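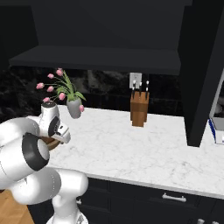
Speaker notes: Let Them Redo It
Tuesday slot, after lunch, so keep it moving

Hi everyone, thanks for coming in from the sunshine. I teach first-year economics at Revden, and for the next little while I want to talk about retakes. I can already see a couple of folded arms. Good! Mine were folded for years.

(Wait for people at the back to sit down. Check the clicker.)

Start with the February midterm story. I had a student who got a 51. She came to my office, we went through the paper, and in ten minutes she had figured out what she'd gotten wrong with elasticity. She could explain it to me better than my own slides do. And then I had to tell her the 51 was staying a 51. She said, "So what was the last ten minutes for?" I did not have a good answer. I said something about the final.

Pause here. Don't rush into the next bit like I did at the Sipos workshop.

So the following term I tried something. Anybody could retake the midterm, once, two weeks later, new questions on the same material. The catch was a correction sheet. You had to go back through your first attempt and write out, in your own words, where you went off the road. No sheet, no retake. The top grade you could get second time around was an 80.

I get asked about that cap more than anything else, so say it now: I don't love it. Dougal Baxter, who runs the tutorials with me, argued for no cap at all and we went back and forth over it for weeks. I was worried about the students who had studied hard the first time. Dougal thinks I was mostly worried about their parents. He may have a point.

What happened: 33 students signed up. I'd been bracing for the whole class. Most went up, a few stayed where they were, and a couple went down, and yes, we kept the higher grade. (Somebody always asks. Answer it here and save five minutes later.)

The workload slide. Okay, be straight with them. Writing a second test is a pain. The first one ate my whole weekend. Now we keep a question bank on Jamura and pull from it, and that helps a lot, but someone still has to read the correction sheets. I like reading them, as it happens. I learned that half the room thought "marginal" meant "small," which explained so much about the previous six years of my life.

Read the short bit from the correction sheet, the one about the supply curve. Skip it if we're past 2:30.

Then Calum Lindsay's objection, because he'll be in the room and he'll raise it anyway. Calum says real life doesn't give you a second try. I'd ask him how many drafts his last paper went through. (Smile when you say this. He's a friend.) Driving tests have retakes. So do plenty of professional exams. I want the person who failed the first time and then went and learned the thing.

If you want to try it, start with one test in one course. Put the retake date in the syllabus on day one so it doesn't feel like a rescue. Keep the sheet to a single page, or you'll get essays.

Questions. If it goes quiet, ask who here has ever failed something and hold my own hand up first. Statistics, second year, badly.

Sign-up sheet for the Cirkska reading group is by the door. Take the clicker back to the front desk!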